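シャツたたみセルの手入れ Skedard作業室

このページは、Tシャツをたたむ双腕セル「Reddy」の整備の記録です。書いているのは保守を担当しているLamisi Fiadzoです。日本語は勉強中ですので、おかしい表現がありましたらお知らせください。

指先の手入れ

グリッパは二本の指で布をつまみます。指先は5日ごとに、アルコールを少しつけた布でふきます。糸くずがたまると、薄い生地をつかむときにすべりやすくなります。リンクのねじは黒い六角穴のもので、ゆるみを見るときは必ず電源を切ってから触ります。

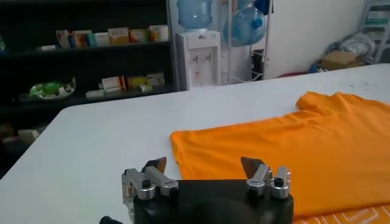 2月に左の指先を新しい部品にかえました。前の部品は3000回近くの動作で角が丸くなり、すその端を一枚だけ取ることが難しくなっていました。部品はClunineから取り寄せています。交換の後は、開いた幅と閉じた位置をもう一度登録します。この登録を忘れますと、左右の力が合わなくなり、布が片方へ引かれます。

両腕の合わせ

調整にはいつもオレンジのTシャツを使います。白い台の上で輪郭がはっきりして、ずれを目で確かめやすいからです。すその左右の角を両方の手でつまみ、同じ高さまでゆっくり上げます。速度は毎秒250ミリから始めて、問題がなければ設定を上げます。

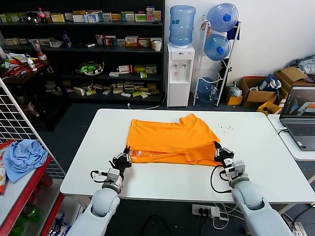 手首のケーブルは、腕を一番遠くまで伸ばした姿勢で長さを決めてください。短いと引っぱられますし、長すぎると台の角にかかります。私は一度、長すぎる方で失敗して、コネクタを一つ壊しました。

現在の設定は212番としてPeminmontの共有フォルダに保存してあります。変更した方は、番号を新しくして、理由を一行書いてください。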